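Clekley allotments and after: my gallery

Updated 24/03/2019

Hello and welcome! I've had plot 64 at Clekley for 7 years now and my pictures were scattered all over the place, so I've finally started putting them on one page. I've only got as far as the fruit and veg, and even that needed a good rummage through some 700 files. Captions are from memory, so don't hold me to the varieties.

Getting there

The bus from Ranska stops right by the top gate, handy when you're carrying a bag of compost (I have done this, and I wouldn't recommend it in May). If you're driving, come in from the Allden side — the other lane is all potholes.

What I grow and what I buy

Tomatoes are the main thing, always. I also do beans, a few onions and far too many courgettes. Citrus comes from Daher, the greengrocer on the corner, who sells mandarins loose and lets you pick your own.

The pictures

1. Sorting on the bed

Mandarins, tomatoes red and green, and one wrinkly brown thing, dried or rotting, all spread over the pale blue LOVE blanket. I do like that mint basket with the fancy rim!
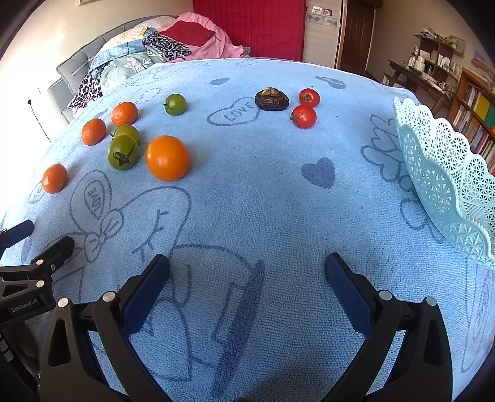
2. Still to come

The chutney pictures go in this spot once I've found them. It's my gran's recipe, heavy on the green tomatoes and with a bit of orange peel in it, and it wants a month in the jar before you open it. If you'd like a copy, leave a note in the box at plot 64.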